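Arif Kusuma has run the spare parts counter at Stutmont for 31 years. He started at 69 Hostix Road, in a shop with one window, and moved when the lease ran out.

"People come in with a broken tap and no idea of the make," he says. "I ask them to put it on the counter. Half the time I know it by the thread."

The stock book lists 1273 lines, mostly washers, valves and cartridges. He still writes it up by hand each December, and it takes him 10 evenings.

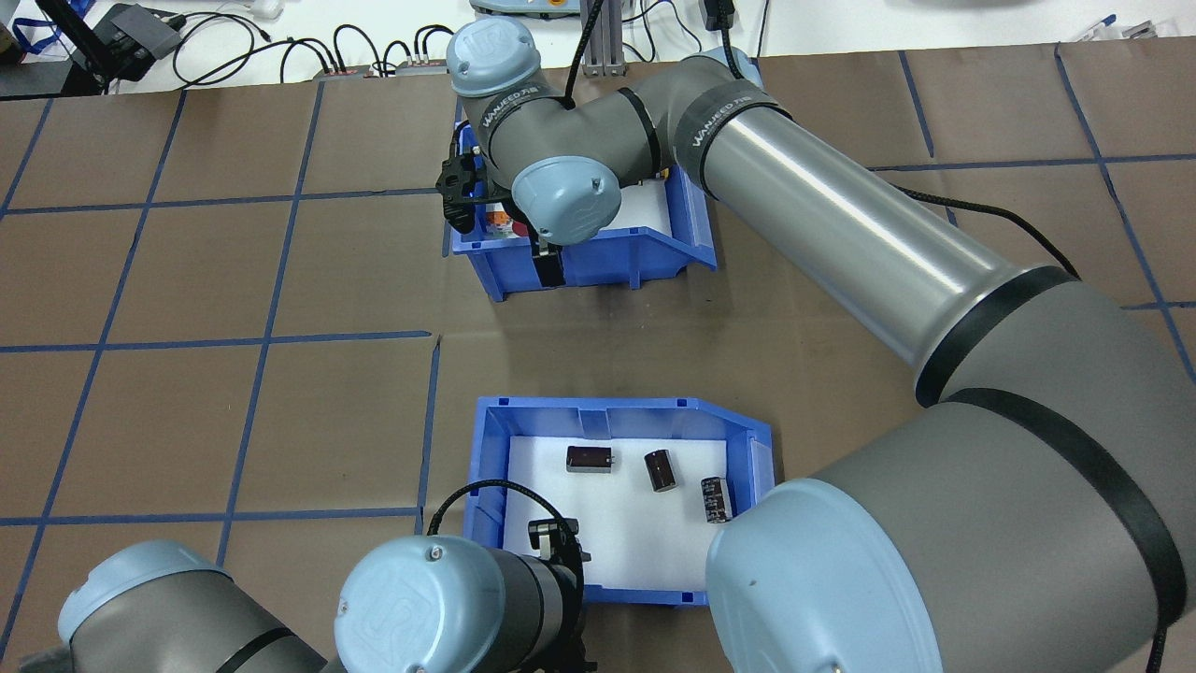
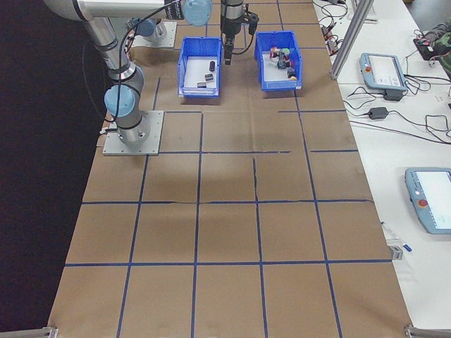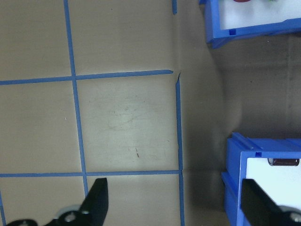 Kusuma doesn't think much of ordering by photograph. "Two cartridges look the same until you measure them. Then one's a millimetre longer and your kitchen's flooded."

His busiest hour is eight in the morning, when the plumbers call in. After that it is mostly householders — some of them back for the third time with the wrong size.

He has no plans to stop. His niece works the counter in the afternoons and has started learning the older fittings. "She's quicker than me on the new ones," he says. "The old imperial stuff she still shouts for me."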